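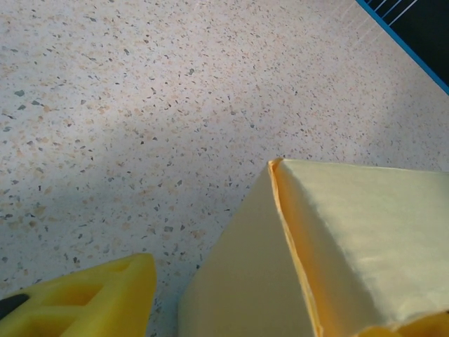

Les doigts jaunes de la pince, tout près de la boîte jaune pâle, vus depuis le poignet du bras.

Point d'étape de décembre, club robotique, projet Nuvska

Bonjour Brisa,

Comme promis, des nouvelles du club ! Grâce à la subvention Durka, on a pu passer aux vrais essais de saisie, et les élèves ne parlent plus que de ça (les parents aussi, je crois, un peu malgré eux).

Depuis la rentrée on a enregistré 213 essais, dont 62 avec des boîtes en tout genre. Sur ces 62, la prise a tenu 49 fois, ce qui me réjouit franchement. Les ratés viennent surtout de l'approche : le bras arrive trop de travers, un doigt touche le bord avant l'autre et la boîte pivote. Le groupe des troisièmes a réécrit cette partie du programme, avec un petit temps d'arrêt avant la fermeture de la pince. C'est plus lent, mais on y gagne beaucoup.

L'autre souci, c'est le fond moucheté ! Notre détection de contours prend parfois les petits éclats gris pour des coins d'objet. On a essayé de flouter l'image, puis de filtrer par couleur, et pour l'instant c'est le filtre qui l'emporte, sauf quand la lumière baisse en fin d'après-midi.

Côté budget, il reste de quoi acheter 3 servomoteurs de rechange, je vous envoie le devis Yagi à part. J'aimerais aussi garder une petite somme pour le car de la rencontre Standcombe, dites-moi si ça vous paraît possible.

Prochaine étape : les objets mous. Les élèves ont déjà commencé à vider leurs trousses pour trouver des candidats.

À bientôt, et encore merci !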